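Workshop notebook, April
Rewaxing the long Plevholm coat, and a comparison of the two dressings

Start 9.40. Room at 18 degrees, door to the yard shut. Eugeniusz on the sewing bench, me on the wax.

Carried over from the last entry: the Plevholm has been brushed down and sponged with cold water, no soap. It hung on the wide-shoulder hanger overnight and was dry to the hand this morning, including under the collar and inside the pocket bags. The old finish has gone from both elbows, the front edge of the right sleeve and the fold line below the belt. The back is still fairly heavy with wax and is taking dust. The back should get much less than the front this time. The last person to do this coat put it on evenly all over and the result is a back that marks car seats.

Repairs before wax:
Left pocket flap, stitching gone along the top. Restitched by Eugeniusz on the old holes, waxed polyester thread, long stitch.
Cuff binding, right side, worn through to the cord. Unpicked and replaced with the brown binding. Colour is a shade too red but it will darken.
Hole above the hem, back left, from a fence or a nail. Patched from the inside with cloth from the scrap coat. Two rows of stitching. Seam not sealed yet.
Zip: bottom stop loose, pinched up with the small pliers. Runs well enough.

Note on the patch. The scrap coat cloth is older than the Plevholm and a lighter weight, so the patch sits flat but drinks wax faster. It was done separately, first, with the small brush, and left while the tins came up to heat. Worth doing the same on every patched coat from now on. Previously we patched and waxed in one go and the patch showed as a dull square as soon as the coat had been worn for a week.

Thread: we are nearly out of the brown. There is black. Do not use the black on the Plevholm topstitching, whatever it looks like under the bench lamp.
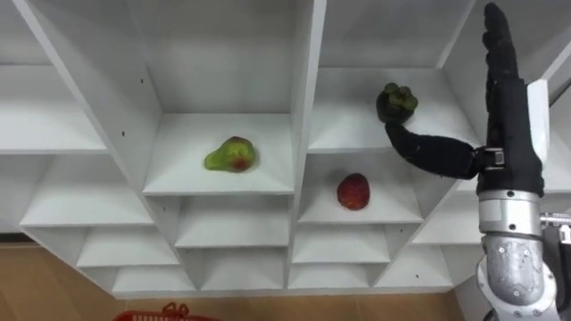
Dressings on test

Two tins, both bought over the counter.

Gonelari: soft at room temperature, takes a thumbprint. Smells of paraffin and something sweeter. Melts quickly and stays runny for long enough to work a whole sleeve. Goes on with the sponge without dragging.

Koech: hard, needs chipping out with the knife if the bath is not ready. Paler. Slower to melt and sets on the sponge between the tin and the coat unless the sponge is kept warm. Very little smell.

Both tins stood in the same water bath, bath at 80 degrees by the probe. Lids off, tins not touching the bottom of the pan. I stirred the Koech with a wooden stick every few minutes. The Gonelari needed no stirring. The bath thermostat overshoots after the lid has been off, so read the probe and ignore the dial.

Test pieces first, coat second. The pieces are strips from the scrap coat, cut along the warp, washed in plain water and dried flat. Each was weighed dry, waxed on the face side only, put in the cabinet and weighed again cold. Weights are on the card pinned above the scales and I have not copied them here. The short version is that the Gonelari strips took up more wax than the Koech strips at the same number of passes, and looked wetter when cold.

Fold test: strip folded face out, pressed under the flat iron block, opened, folded back the other way. Gonelari showed a faint line which rubbed out with the thumb. Koech showed a white line which needed the hairdryer. The white line is cosmetic and water still beaded along it. A customer will not see it as cosmetic.

Water test: spoonful of cold water in the cupped strip, left until after the tea break. Nothing through on either. Repeated on the strips after rubbing the face hard with the canvas block. Gonelari strip damp on the reverse in one small spot. Koech strip dry. This is the opposite of what I wrote in February and I would like it done again by someone else before we change anything.

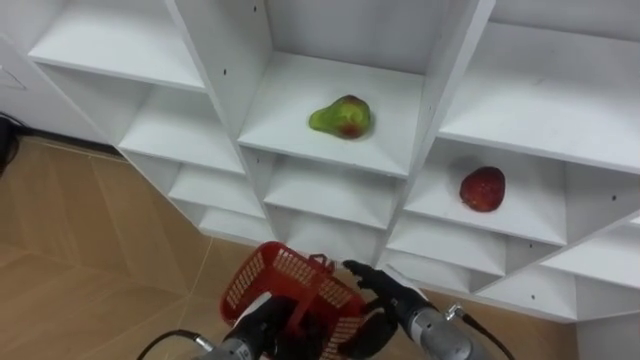

Pear on the shelf, blush side partly showing.

Procedure on the coat

Decision was Gonelari for the body and Koech for shoulders, cuffs and the fold line. Eugeniusz would have used one dressing throughout. His argument is that the next person to rewax the coat will not know where one stops and the other starts. Fair point. I have written it on the care card which goes in the inside pocket, and the join is along the yoke seam, where it can at least be found.

Order of work:
Coat flat on the board, face up, buttons and zip masked with paper tape.
Seams first. Brush, not sponge, working along the stitching and then back against it.
Shoulders and yoke, Koech, short strokes, sponge rewarmed on the tin lid between strokes.
Front panels, Gonelari, from the placket outwards.
Sleeves one at a time, rolled over the sleeve board so that the underarm seam comes to the top.
Back last, thin, with whatever is left on the sponge.
Excess off with a lint-free cloth while the surface is still shiny.

The corduroy collar was wrapped in cling film and a tea towel. A little wax got under at the left point. It came out with brown paper and a warm iron, two goes, and a stiff brush afterwards to bring the pile up. Use the wider film next time.

Total wax used on the coat, both tins together: 166 grams, by weighing the tins before and after. Some of that stays on the sponge and the cloth, so the true figure in the coat is lower. For a coat of this length I would have guessed higher, and the difference must be the back, which had hardly any.

Board height is wrong for me. It is set for Eugeniusz. After the second sleeve my lower back had had enough and the stroke got uneven – visible on the left forearm as a darker band. It was gone after the cabinet.

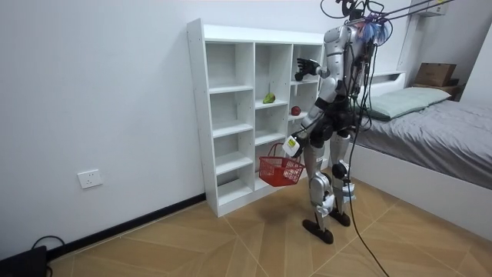 Cabinet next. We used the Prodosent, bottom vent open, top vent half closed, set to 46 degrees. Coat on the wide hanger with the sleeves held away from the body by cardboard tubes. I prefer this to the hairdryer for anything longer than the hip. The hairdryer chases wax ahead of itself and leaves a tide mark where you stop, and on a dark cloth you find the mark the next day in daylight.

At this setting the Gonelari goes fully into the cloth. The Koech softens but does not run. On the shoulders it had to be helped along by hand with a warm cloth, once, halfway through. A higher setting would do the Koech properly but I do not trust the lining tape, which is an iron-on type and has let go before in the cabinet. There is a note about that on the inside of the cabinet door and it should stay there.

Observations on coming out:
Surface even on fronts and sleeves, slight grain on the shoulders.
Cuff binding has darkened to a match, or near it.
Patch invisible from the face side at arm's length. Stitching visible, as expected.
Lining dry. One touch of wax on the label, lifted with the edge of a card.
Left pocket flap lies flat. Right one curls at the corner and did so before.

Hung in the back passage to cool, away from the other stock. It must not be folded, bagged or stood under anything until tomorrow. The cardboard tubes stay in.

Faults and things to alter

Sponge. The yellow ones break up with the Koech and leave crumbs in the seams. The crumbs can be picked out with a pin but it takes longer than the waxing. A close-textured one, or a folded cotton cloth, for the hard dressing. The yellow ones are fine with the Gonelari.

Masking. Paper tape on the studs works. Paper tape on the zip lets wax in at the ends. Try closing the zip fully and running a strip of greaseproof down each side under the storm flap.

Probe. It reads low when it touches the side of the pan. Clip it to the stick.

Ventilation. Window open during melting, shut during waxing, open again afterwards. With the window open throughout, the Koech sets before it can be spread. I know the smell gets into the sewing bench – moving the bath to the other end would need a longer lead, and the long lead is the one with the taped plug. New plug first.

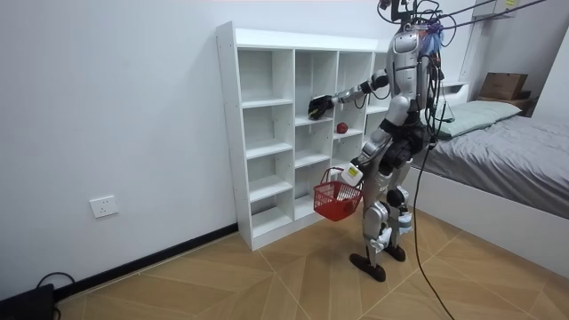

Genowefa Domański, waxing bench
Additions by Eugeniusz Olszewski marked E.O.

Late afternoon. Coat checked cold. The shoulders are stiffer than the fronts and the change can be felt across the yoke if you run a hand down it. It cannot be seen. Shower head test over the sink, shoulders and right sleeve only: beading on both, nothing at the yoke seam, nothing at the patch.

E.O. I still think one dressing. The stiffness will make the collar stand away at the back of the neck until it has worn in. I had it on for a few minutes and it does stand away a little.

E.O. Patch seam sealed from the inside with Gonelari on a cotton bud, rubbed in. This had been left off the list.

Price. The card on the counter still gives the old figure for a full rewax. We agreed on 80 for long coats with minor repairs included, linings and zips extra. Card to be rewritten before the next one is booked in.

Open points: repeat the rub and water test with fresh strips, same cloth, someone else on the sponge. Order brown thread and wide film. Ask the customer to bring the coat back after a month of wear so that the fold line below the belt can be looked at. Lower the board by one hole and mark both positions with a pen. The remaining Koech has been strained through muslin and put back in its own tin, lid on, label outwards.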